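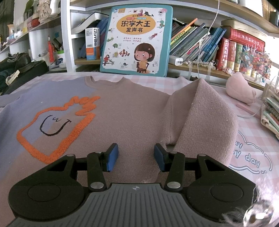
*Blue foam pads, fingers open, pink knit sweater on the checked sheet.*

20/06/2024 — pad comparison, knitwear

Hand-held gripper, foam pads against the bare Lendance fingers. Linkage and pivot screws unchanged between sets. Task: take the sleeve at the fold, lift, lay it across the body of the sweater, release. Each set run in blocks of 5.

Bare fingers: slipped off the knit in 2 blocks, always on the release side. Closing harder fixed the slip but dragged the checked sheet up with the sleeve.

Foam: no slips. Three side effects to watch:

- pads hang on to the yarn after opening, so the sleeve shifts on release
- the raised smiley appliqué catches if the approach is too low
- pad edge on one finger starting to peel, re-glue before the next run

Logged 200 grasps in the Shokri sheet, both sets together. The column for pad type was missing in the first block — filled in by hand, check it.

Pending: thinner foam from Starkbridge, same width. Would also like a pause of 3 frames after opening before the wrist moves. Lighting left as is.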